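How do I get my marble worktop level again after the unit underneath has dropped?

Asked by Seren Gethin, December 14, 2009
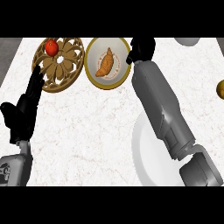 We moved in three years ago and the kitchen was the reason I wanted the place, so I'm a bit gutted. Since November the left end of the worktop has been sinking. I put a marble on it (the glass kind, ha) and it rolls straight to the wall. There's a gap of 3 mm under the upstand and I can get a bank card in it. The units are Arlow ones, with plastic legs behind the plinth. A man from Pullemmont quoted me £222 just to lift it and have a look!! Can I do this myself or will I crack it?

Answer from Dilwyn Mathias (35 people found this helpful)

Don't panic, and don't pay the £222 yet. Pull the plinth off (it should only be clipped on) and have a look with a torch. I'd put money on one of the legs having wound itself down or split at the foot. Mine did exactly that after the dishwasher leaked. The chipboard had gone like Weetabix where the leg was screwed in, and I had to fix a bit of timber across before it would hold.

If the leg's sound, turn it up a quarter turn at a time, then go along and do the next one, then come back. Don't jack up one corner all in one go, marble hates being bent. Take everything heavy off the top first and run a knife along the old sealant or it'll drag the tiles. I left mine overnight halfway through and finished it the next day. Reseal it after, clear silicone.

Oh, and check for damp before you put the plinth back!

Answer from basemex_fan

had the same, used wedges. fine so far

Answer from Tilly1571

Is there a join near the hob? If there is I'd get somebody in, my sister's went right along the join and she had to have the whole length replaced. Worth asking for a second quote anyway, that one sounds steep for a look.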